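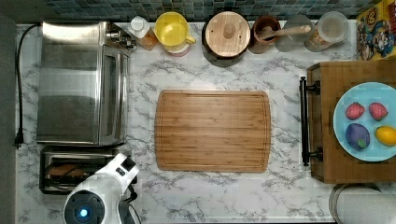 Zinitz opens its second round of kitchen counter resets this October, and sign-up is now live for households in Phuthong and Skatora. Same deal as last time. One counter, one visit, 75 minutes, nothing thrown out unless you say so. The method starts with the middle. A cutting board goes down first, on its own, and everything else has to work its way around it: toaster oven off to the left, canister and spoon crock and jars back against the tile, tray over on the right. Cartoon-printed box in the corner if it has to be out. Most do.

"People want to start with the cabinets," said Nabila Khoo, who runs the home program at Zinitz. "We don't touch the cabinets. Leave them. You cook on the counter, so we start on the counter, and we're done before lunch."

The first round ran in the spring and took in 26 homes, mostly apartments and a few older row houses near the Jimstead end of town. Kitchens with very little counter got the most out of it, going by what people told us when they left. Several asked for a second visit, and so there is a second round.

What a visit covers

Everything comes off the counter, gets wiped down, goes on the kitchen table or the floor on a sheet. Then the board goes back in the center. Then whatever gets used daily. Oils and syrups in a row at the back, grouped by height if the household cares about that, by use if they don't. Wooden spoons in a crock, not a drawer. Dry goods in jars with lids, labeled on the bottom so you dont have to look at the label all day. Cords get run down the side or behind, wherever the outlet allows.

Anything not used daily gets a tray. The tray needs handles so that it can be lifted off in one go when the counter is wanted for pastry or homework or whatever. If it's too heavy to lift, there's too much on it.

Toaster ovens are the number one argument. They stay out in nearly every home we have seen and we've stopped fighting it. Baking pan for it lives right next to it, in front or below, not in the drawer under the stove where it gets buried.

What it costs

Visits are free for the first 300 households to sign up. After that there is a waiting list. No purchase needed and we do not sell containers, people ask every time. Use the jars you've got. Pasta sauce jars are fine, soak the label off the night before.

The visiting team is 2 people. They will need a clear table, a sink that drains and somebody at home who can say yes or no to things. Kids welcome. Dogs in another room please.

"We had one lady who'd kept the same pitcher on the same spot for years and wanted it to stay, so it stayed," said Guangming Zheng, who led the spring visits. "It's her kitchen. I moved the sugar a bit closer to it and that was that."

A printed sheet with the order of steps is left behind after each visit. Households who can't get a slot can pick one up at the Jimstead front desk from 9 a.m., or ask for it by mail. The sheet is one page, both sides, and has been rewriten since spring to include corner counters and kitchens with an island, which the old one skipped completely.

Renters are welcome. No drilling, no hooks, no adhesive on tile.

Sign-up is in person or by phone through the Jimstead front desk. Have your address ready, and a rough idea of what's on the counter now. A snapshot helps but isnt required. Morning slots go first.

Press contact: Nabila Khoo, Zinitz home program. Interviews with Guangming Zheng can be arranged, afternoons are best.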